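How to Oil a Wooden Cutting Board (and What to Skip)

Most guides to this job exist to sell you a kit. You don't need the kit. You need food-grade mineral oil, a rag and an evening when no one wants to cook.

Wash the board, dry it and stand it on edge overnight. Pour on a little oil and rub it in, end grain first.
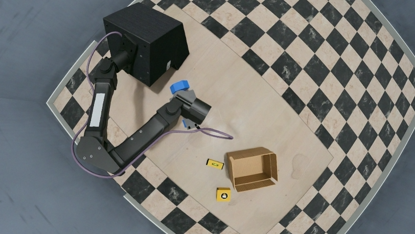 Leave it for a few hours, then wipe off whatever is still sitting on top. I tried Karam board cream next to plain oil and could not tell the two apart after a month – the price I could tell apart just fine.

Sanding is oversold too. Go over rough patches with 50 grit only if the knife marks are deep, then work up to something finer. Plirnholm says to finish at 1000. I doubt your onions will care.

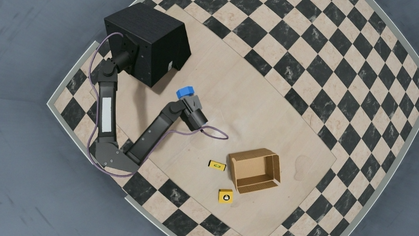 Page last changed: June 9, 2019

Olive oil gets suggested a lot. It can go rancid, so I'd leave it in the pantry.
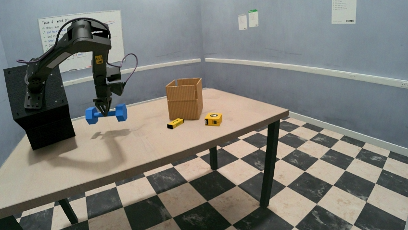 How often should I oil the board?
When it looks dry and pale. Ignore any fixed schedule printed on a bottle.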